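ok so I've been making my own salad dressing since December and I have opinions now. Small thread, get a snack

1/ It started because the bottled one I like went up again at the Tejada market, and I stood there in the aisle reading the back and thought, I own oil. I own vinegar. I own a jar with a lid! What am I doing

2/ First batch was terrible. I did equal parts oil and vinegar because it seemed fair?? My eyes watered. My sister ate two bites to be nice and then went and got toast

3/ The ratio everyone gives you is three oil to one vinegar. I like it sharper so I'm closer to two to one, plus a spoonful of mustard, and the mustard is the part I'd fight for. It keeps the whole thing from splitting while you're still hunting for the salad tongs

4/ Salt goes into the vinegar BEFORE the oil. I ignored this for weeks and kept crunching on salt at the bottom of the bowl. Stir it, wait a minute, then add the oil

5/ Bonifacio Gallardo from my old building in Duvthorpe used to grate a little raw garlic into his and leave it on the counter while he cooked everything else. I texted him for the recipe and he wrote back "what recipe." So I guess at it. Half a clove, small one, and I still smell like it the next morning (worth it)

6/ Honey or no honey: I go back and forth. Yes with bitter greens, no with tomatoes. With cabbage I do honey and a LOT of black pepper and then I eat it standing up out of the mixing bowl

7/ I did the math one night when I couldn't sleep. 188 cents a batch the way I make it, and that's with the decent olive oil. The Stavberg bottle in my fridge door was 406 cents for less dressing. Yes I did it in cents, it was 2 am, leave me alone

8/ Storage! I keep mine in the fridge and try to finish it in 4 days, mostly because of the garlic. The oil goes cloudy and thick in there, so take it out before you start chopping and it'll loosen up by the time you need it. Then shake it like it owes you money

9/ If you want a creamy one, swap half the oil for plain yogurt and use lemon in place of the vinegar. My kid calls this one "the white one" and will put it on anything, including a quesadilla, including once a banana

10/ Bottle vs jar, since three of you asked already. A jar is easier to mix in and easier to wash. A bottle with a narrow neck pours better at the table, but you'll want a funnel to fill it, and the mustard seeds get stuck if you use the grainy kind. I mix in the jar and pour it over into a bottle when people are coming

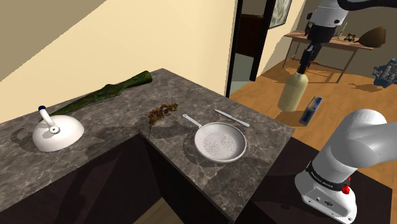
11/ Last one, then I have to go pick up my kid. Dress the leaves in a bowl way bigger than you think you need, use your hands, and start with half of what you were going to pour. Send me your weird add-ins, I've got half a head of romaine and no plans tonight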